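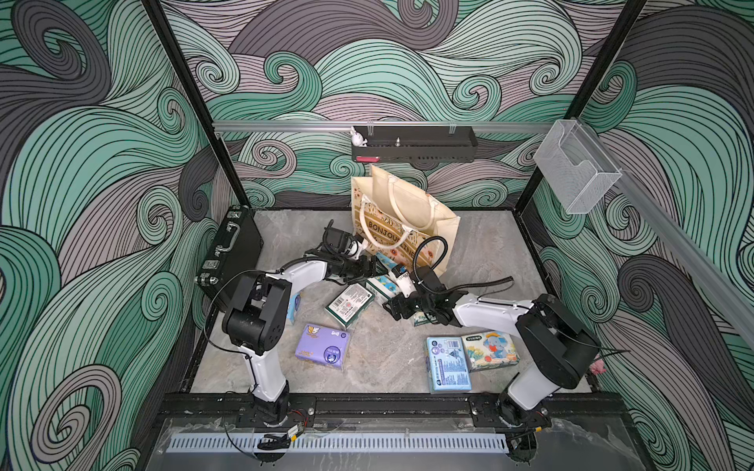

Report on the visit to the open day in Punesbridge

Course: Introduction to Automation, second year
Group: Edgars Sproģis, Oskari Suominen, Liis Tamošiūnaitė
Supervisor: Tarmo Paulauskas
Written by: Liis Tamošiūnaitė
Date of visit: 12 March 2024

1. Purpose of the visit

In our course we must make one visit to a place where robots are used, and write a report on what we saw. Our group chose the open day of Wellitz, a small company in Punesbridge which develops handling of soft goods. Before the visit we had worked only with the arm in the school laboratory, which moves hard plastic blocks from one plate to another. I wanted to see how the task changes when the object has no fixed shape.

We agreed on the following questions before we went:

How do two arms share one workspace without a collision?
What is different when the gripper holds something soft?
Which parts of the work are still done by a person?

Each member took one question. Edgars had the first, I had the second and Oskari had the third. I put the text together, so the mistakes in language are mine.

2. The company and the programme of the day

Wellitz rents the ground floor of a former printing house, 716 metres on foot from the railway station according to the map they sent us. It was raining and we were early, so we stood in the entrance until the door was opened. We were received by Siiri Bite, who is an engineer there and was our guide for the whole visit.

The programme had a short talk in the meeting room, then the demonstration at the cell, and then time for questions. Our part with the cell was planned for the time after the coffee break. There was another group from Jokville in the building, and they saw the cell before us.

In the talk Siiri Bite explained that most of their customers pack mixed orders. A mixed order means that different products go in the same bag or carton, and the next order is different again. A machine built for one product is fast, but it has to be adjusted when the product changes. Her company works on the other side of this problem, where speed is less important and variety is more important. She showed a diagram of the stages (look, choose, grip, move, release) and asked us to guess which stage fails most often. I said grip. She told us that in their experience it is release, and I will return to this in section 4.

3. The cell

The cell is a low enclosure with a floor that has a grey marble pattern. The back and the side walls are covered with a pattern of big waves in green, greyish purple and dark grey. Oskari asked if the pattern has a technical purpose. The answer was that they change the wall covering from time to time, so that the system does not learn to depend on one background. In our school laboratory the wall is plain white and I had never thought about this.

Two arms stand on a black base rail at the front edge. They are of the same kind, with white links and black joints, and each arm has a black gripper. A metal rail goes along the back wall and another one along the right wall, and small things can be hung there. A black tray with holes was hanging on the back rail and somebody had put a small white rabbit on the end of it. Edgars liked the rabbit very much.

The objects for the demonstration were packs of tissues in several colours and a cream canvas bag with rope handles. The bag has BONJOUR LINE printed on it. Siiri Bite said the task for the day was "fill the bag", and that the packs may lie in any position at the beginning. A black hard case was also in the cell, against the left wall. It belongs to a different task and was not used while we were there.

I made a note of the differences between the packs, because this was connected with my question. They do not only have different colours. Some packs have a picture of a blue elephant on them, some have mostly text, and some were standing on end when others were lying down. A person sees at once that all of these are tissues. For the program it is not so simple, because a pack which lies on its back shows a barcode and small text and does not look like the same pack from the front.

4. The demonstration

4.1 Gripping

The grippers have two fingers. In our laboratory we close the gripper until it stops, because a plastic block does not change its shape. With a soft pack this method gives a bad result. If the fingers close too much, the pack bends in the middle and the tissues inside move to one side. If they close too little, the pack slides down when the arm starts to move.

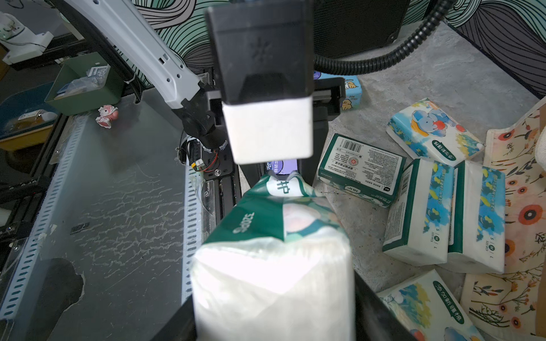 Siiri Bite explained that the force has to be chosen for the pack, and that a large pack is not always the most difficult. A large pack is heavy, but it is full and keeps its form quite well. A half-empty pack is light and it folds. She also let us squeeze a pack with our own fingers, first at the ends and then in the middle, and we could feel that the middle gives way much sooner. After that I understood better why the position of the fingers is as important as the force.

I asked if the gripper can feel the object. She said that it can measure how far the fingers are open and how hard the motor works, and from these two values the program makes an estimate. She was careful to call it an estimate.

4.2 Two arms in one space

This part is written from the notes of Edgars.

The arms stand quite near each other and both of them can reach the middle of the cell, so a collision is possible. Edgars had expected a fixed border, with a left half for one arm and a right half for the other. The company tried this at first. It was safe, but a pack in the middle could be refused by both arms, and the bag could be filled only from one side. In the present version the program plans both movements together and keeps a minimum distance between the arms. When the planned paths are too close, one arm has to wait. Which arm waits is decided by the program each time.

We asked if we could see the arms wait, and the guide placed 2 packs close together in the middle for this reason. The right arm stopped above its pack until the left arm had moved away. The stop was short and I would not have noticed it if we had not asked.

4.3 The bag and the release

The bag was the most interesting part for me. A carton has an opening which stays open. A canvas bag can stand upright, lean or fall over, and its opening changes its shape when something touches it. The inside of this bag is printed with flowers, and that makes it more difficult for the camera to find where the edge ends and the inside begins. Siiri Bite called it a "good bad bag" and said they chose it for that reason.
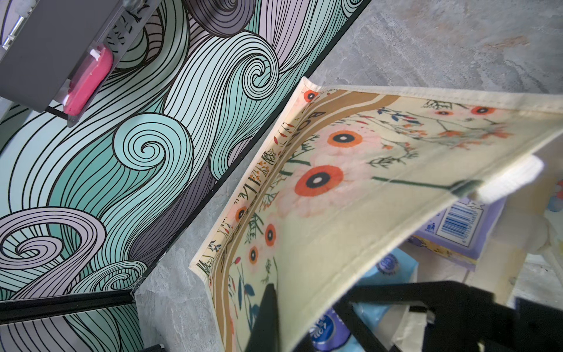 To put a pack in, the gripper has to go far enough inside the opening, open its fingers and come out again without pulling the cloth. When the fingers open inside a narrow bag they push against the cloth, and when the arm goes back the bag can come with it. This is the release problem from the talk. I had thought that release is the easy stage, because in our laboratory we only write "open gripper" and the block is standing on the plate.

There are different ways to solve it. One is to open the fingers only a little, but then a soft pack can stay between them. Another is that the second arm holds the edge of the bag. We were told that the second way works better, but it takes more time and the two arms are then very near each other, so the problem of section 4.2 comes back.

4.4 What the person does

This part is written from the notes of Oskari.

Before each run a person puts the packs and the bag in the cell and checks that the cables can move freely. During the run the person stays near the stop button. After the run the person writes a short note about the result in a table with 5 columns, and Oskari was allowed to fill in one row. He remarks that he needed more time for the row than he expected, because "the pack is in the bag" is not always a clear yes or no. A pack can rest on the edge of the bag, and then somebody must decide what it is called. The company has a written rule for this and we could read it, but not take a copy.

5. Questions and answers

We had prepared 8 questions, but there was not time for all of them. These are the answers we think are useful for other students.

How long does it take to change to a new product? It depends how different the product is. Another size of the same pack needs almost no work. A bottle would need a new set of trials.

Why not use suction? They have a suction tool from Kramer in the workshop and use it for cartons. On thin plastic film with folds they prefer fingers.

Can students come for a work placement? Yes, there is one place every July. The application should contain a description of something the student has built, and it does not have to be a robot.

6. What we learned and what we would do differently

My own question was about soft objects, and my answer is that the softness enters in every stage and not only in the grip. The pack is soft, the bag is also soft, and they touch each other at the moment when the arm has the least control. I plan to try a small version of this in the school laboratory with a cloth pencil case and one arm, if Mr Paulauskas agrees.

Edgars thinks that our group should have studied path planning before the visit and not after. He could not follow all of the explanation, and he had to ask for the same thing twice.

Oskari recommends to bring paper and a hard board for writing. There is no table beside the cell, and his notes from the second half are difficult to read.

We thank Siiri Bite for the time she gave us. She has read section 4 and corrected one mistake in 4.2, where we had first written that the left arm always has priority.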